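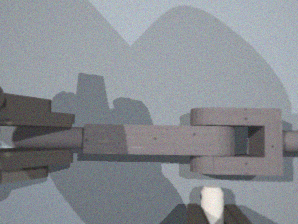

Simulator view: bar tongue inserted in the fork block, gap remaining ahead of the crosspiece.

Nidcombe Stepped-Finger Gripper, Model 3
Parallel gripper for bar, rod and shaft work

The Nidcombe 3 holds a part by its shaft and leaves the face of the joint clear. Each finger has a thick root and a thinner extension with a blunt end. The extension can be brought close to a shoulder without touching it.

Comparison runs

The gripper was tested in simulation against the Jukden flat-finger model. Both used the same arm, the same controller and the same tongue-and-fork part set. Each gripper was given 1,000 insertions at each speed setting. Shadows were left on in all camera views so that edge detection had to cope with them.

Jonas Trummer set up the runs. Heledd Gwilliam scored them. An insertion counts when the tongue is between both prongs and neither prong has been pushed out of line. Full seating against the crosspiece is scored separately.

Results
Slip at the shaft: lower than Jukden at all speeds
Angular error at entry: no clear difference
Recovery after a missed entry: slower than Jukden -- the longer finger has to back out further

Specifications
Finger travel: 20 mm per side
Finger pads: replaceable, set of 5
Mounting: Griffiths plate, adapter sold separately
Controller: Nestutwood, firmware from February or later

Hardware results will be added when the bench runs are complete. Simulated slip figures should not be used to set grip force on a real arm.

Part set and scoring script: on request from Lilla Rácz, Applications
Page revised 27 Dec 2019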